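4. How people put the laundry away, and why I ended up caring

I didn't set out to study towels. The project started as a question about how couples and housemates split up chores, and I had a nice tidy coding sheet for it, with cooking in one column and cleaning in another and laundry squeezed in somewhere near the bottom. Then I sat in on my first few household visits in Gronau and noticed that every time laundry came up, people stopped talking about who did it and started talking about how it was done. They got heated! One woman got up in the middle of the interview, pulled a stack out of her hall closet and refolded the top one to show me what her husband kept getting wrong. I threw out the coding sheet that same evening.

So this section is about standards, by which I mean the private rules people carry around for what counts as finished. I visited 20 households in all, and 19 of them let me watch a full load go from basket to shelf (the last one had just done theirs and I wasn't going to ask them to mess it up again). I talked to everybody who lived there and was old enough to fold, together at first and then one at a time if they were willing. The visits were mostly in the evening, between dinner and whatever was on TV, when people were tired and a bit less careful about what they said in front of me.

My first surprise was how early the rules get set. Almost everyone could tell me where their fold came from, and it was nearly always a parent or a grandmother, and once an older cousin who had worked in a hotel. Chalerm Onsri, who let me quote him by name, learned his from an aunt in the back room of her shop and still runs his thumb down the crease the way she did. He doesn't think of this as a preference. He told me, "That's how you fold it. The other way is just putting it down." I heard some version of that sentence in most of the homes I went to, and I've come to think it's the heart of the matter. A person's own way looks like plain folding to them, and everybody else's looks like a style.

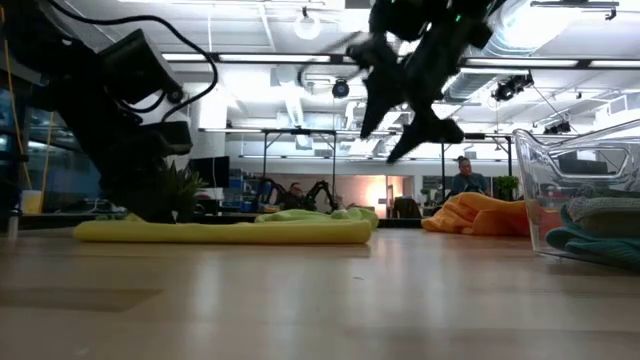

Fights about laundry are hardly ever about amounts. I had expected the person doing more loads to be the unhappy one, and in the Callgate households that just wasn't so. The unhappy one was the person with the stricter idea of done, whatever their share of the work. Housemates who agreed on a low standard got along fine, and so did the ones who agreed on a high one. Trouble came when one person was content with a cloth left in a rumpled heap, like the lime-green one in Figure 3, and the other wanted it long and flat like the yellow one in front of it. Put those two people in one apartment and you get a pile that has been folded and refolded by different hands, with nothing said about it for months. In 6 of the homes somebody admitted to refolding after the other person had left the room. I asked each of them whether the other person knew. They all said no, and in 2 cases the other person had already told me yes.

Figure 3. Two cloths, yellow and lime green.

I should say something about what I'm calling quiet redoing, because Nipon Duangkaew (who read an early draft and was tough on it, thank goodness) thought I was making it sound sneakier than it is. His point was that redoing can be kind. You don't want to nag, so you fix it yourself and move on. I went back to my notes with that in mind and I think he's partly right. Some of the redoers did talk about it as keeping the peace. But they also kept score, and they could list the last few times in a lot of detail, down to which shelf and which towel. Keeping the peace seems to cost something, and whoever is doing it tends to remember the bill.

The Jitpraphai family had the arrangement I liked best. They gave up on a shared standard years ago and gave everyone their own shelf, and the kitchen cloths went into a drawer that could be as messy as it wanted. The grandmother's shelf looked like a store display and the teenage son's looked like he'd thrown things at it from the door, and they were perfectly cheerful with each other about it. I tried suggesting the same setup to a pair of housemates in Callgate, and they were horrified. One of them said she would still be able to see the other shelf.

That answer changed how I read the Odum diaries, which I had been treating as a record of time spent. Going through them again in February, I marked every line where the writer mentioned seeing something unfinished, and there were far more of those than lines about doing anything. People wrote about walking past the basket. They wrote about sitting down on the couch and having the pile in the corner of their eye all through dinner. None of this shows up in a count of hours, and I had missed it completely the first time through. I take up the diaries properly in the next section, along with the dishes, which are a whole other mess.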